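**Skuritz** was an uncrewed sample-return probe built to collect dust from a small near-Earth asteroid. The mission was led by Pramila Chaudhary, with Seul-gi Hyun in charge of the re-entry capsule.

## Recovery

The capsule came down by parachute in July and was found 11 km from its aim point. It held more than 600 grains — most of them silicates — in three sealed chambers. A fourth chamber had failed to close. 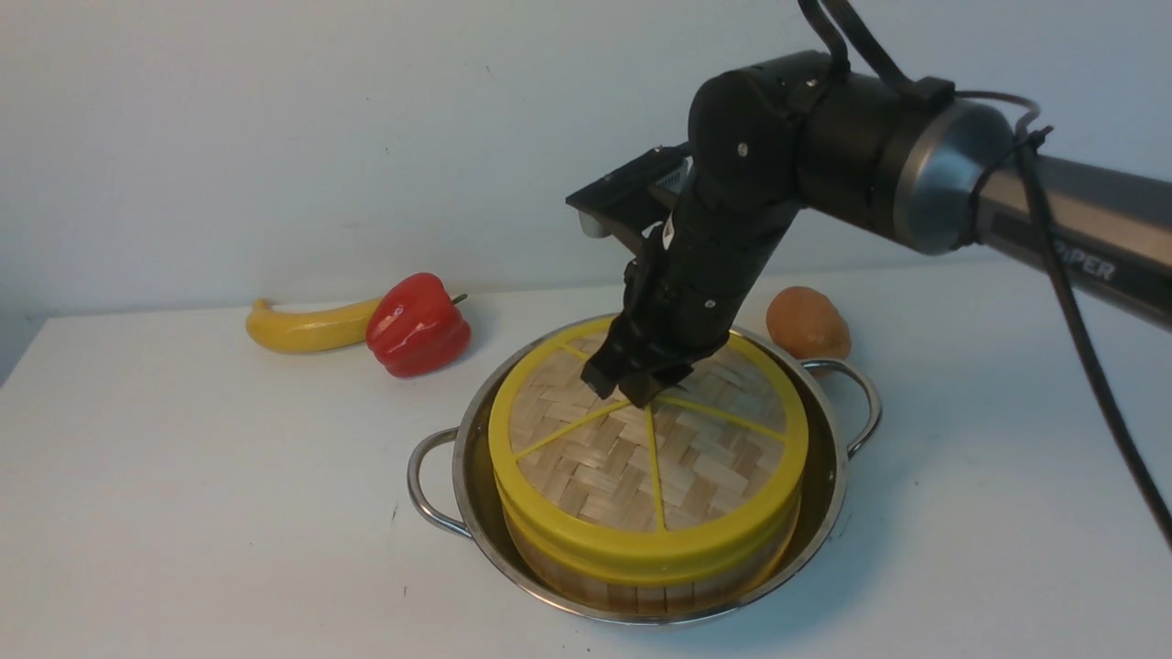

The grains are stored under dry nitrogen at Tinmont.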